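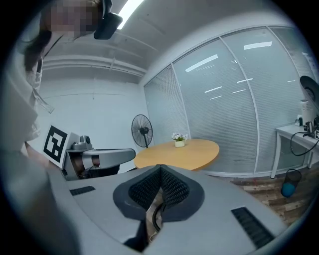 Reading time: 1 min

3.2 Room and furniture

Figure 4. White-walled room with a wooden table, ceiling light on.

All table tasks in the Markinlow study were set in plain rooms of this type. We wanted little on the walls and a work surface that people could lean over while standing. Pirjo Mustonen drew up the room list in August, and 47 rooms met it. Loose clothing was allowed - sleeves and cords are part of ordinary housework, and earlier work on tidying (Giraldo, 2016) had left them out. Ceiling lights stayed on throughout. Table height was noted before each session and is given in Table 2.

Shares: 47 | Comments: 3

Related items
Table height and standing work in small homes
Clearing up after meals: the Tundano diaries

Contact Maribel Giraldo | © Forkau Papers | Back to top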